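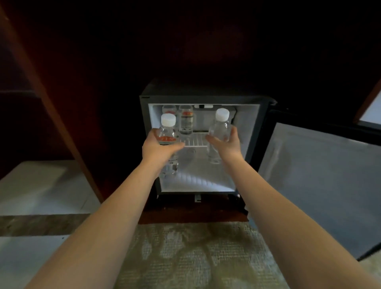
I'm on the student robotics team at Drinadside, and since spring our whole life has been one chore: take drinks from wherever they've ended up and put them in a mini fridge. It's our entry for the Fakingate household challenge in July. We're teaching the arm by imitation, so before the robot does anything, one of us has to do the job by hand, over and over, with a camera looking where we look. The camera is the Plandby head kit, and after a semester with it I like it enough to write it up properly.

You get a headband with a camera pod, a battery pack that clips to your belt, a cable between the two, a printed calibration board and the recording app. No gloves, no markers on the wrists. Hand tracking is all done from the video afterwards, and that was the main reason we picked it. Two of our other options needed sensors on every finger, and I cannot picture getting a bottle by the cap with those on (maybe somebody has!).

## Wearing it

Comfortable, which I didn't expect. The pod sits high on the forehead and tilts down in clicks. Go one click further than you think you need. With the default tilt our first recordings were mostly furniture, and the hands only showed up when we reached far out in front. Two clicks down and both forearms come in nicely from the bottom corners, all the way out to the fingertips.

Crouching is the hard case for any head camera, and our task is nearly all crouching. The fridge sits down low under a cabinet, so you bend, look down, look up, lean over, and the band has to stay put through all of it. It mostly does. The rear dial loosens a little over a long session and I give it a quarter turn whenever I stop to reset the bottles. People with long hair in our group found it slid more, and a strip of silicone tape inside the band took care of that.

The battery lasted 47 minutes in our longest run, with the screen preview off. That's about when my knees give up anyway - call it a match.

## Picture quality

This is where I got excited. Clear plastic is horrible to work with. There's no solid color to lock onto, and whatever is behind the bottle shows right through it. Then put it on shiny white tile, with ceiling lights bouncing back up at you, and a cheap camera just gives you a white smear with a cap on it. The Plandby pod holds the highlights down well enough that you can still find the shape of each bottle next to its own reflection. The caps do a lot of work for us too. A white cap against brown stone is easy, a white cap on white tile is a lot harder, and we wanted plenty of both.

The one place it struggles is exposure when the fridge door opens. The inside is white and lit, the cabinet around it is nearly black, and the pod takes a moment to decide which of those it cares about. You can lock exposure in the app before you begin. We lock it for the inside of the fridge and accept that the cabinet goes dark, and training hasn't suffered for it so far. 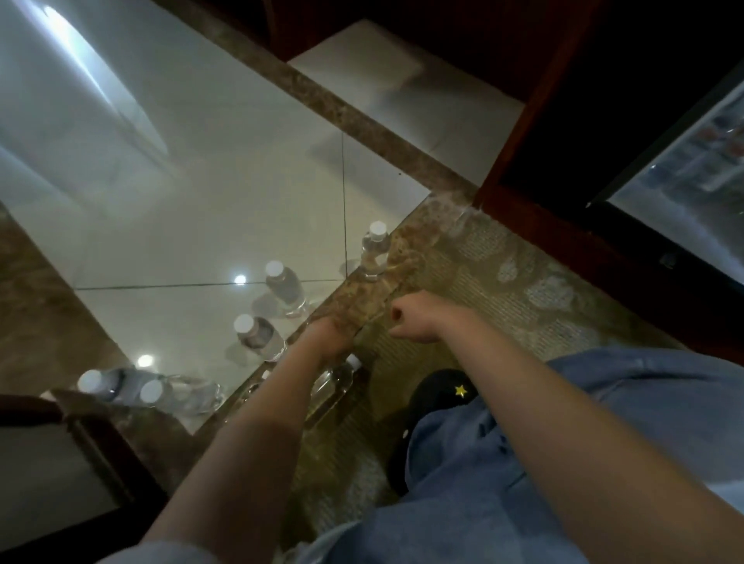 ## The app, and getting data out

Recording is one big button. You can also start and stop with a double tap on the pod, and I use that constantly. Each take gets a number and a blank line for a note, and the note follows the file wherever it goes. Small thing, huge help! Ours say stuff like "door first" or "two at once" or "dropped one, keep".

Export is slower than it should be. Takes come off over the cable only, one batch at a time, and if the laptop goes to sleep you start the batch again. Change your sleep settings before you start. After that we load everything into Iordache, the labeling tool our department already pays for, and the files open there without any converting. Timestamps line up, the calibration comes across, and the hand tracks show up as their own layer.

We have 593 takes as of this week. I went through the grasp labels from one batch and the tracker lost a hand most often when one arm crossed over the other, or when fingers were down behind the bottle they were holding. If you plan your reach so the hands don't overlap, you save yourself a lot of fixing. Closed fists are tracked surprisingly well.

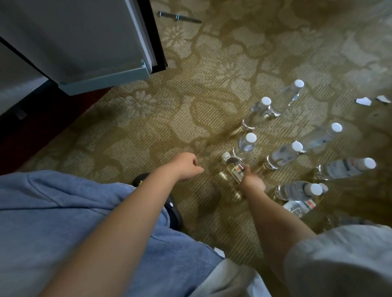 Our policy learns best when the starting layouts are messy, and the kit makes messy layouts cheap to collect because there's nothing to set up again between takes. In our early takes every bottle stood in a tidy row, and the arm got very good at tidy rows and useless at everything else. Now we put them down any old way and work from there. A bunch of clear bottles lying on their sides on a carpet with big pale leaves and flowers all over it is about as rough a test as I can think of for finding edges, and the hand wrapped around one of them still comes through cleanly in the tracks. Printed labels help the tracker's depth guess, so we mix labeled bottles with ones that have no label showing.

## What I'd change

- The belt clip. It pops off when you squat, every single time, so the pack lives in my jacket pocket now.
- A wireless export option, even a slow one.
- A softer calibration board. Ours has a bent corner and the app gets fussy about it.
- Clearer instructions on tilt. The manual has one drawing and it shows a person standing at a table.

## Would I get it again?

Yes, easily. Three of us share one kit and it has been passed around, sat on once, and stuffed in a backpack more times than I'd like to admit. It still calibrates on the first or second try. The model we trained last took roughly 2670 steps before it stopped reaching for the fridge door when it was already open, and I was so happy I ran the same test again just to watch it.

If your club is doing anything low to the ground with two hands, try the band on and squat a few times before you settle on a size. I take the medium and wish I'd gone with the large.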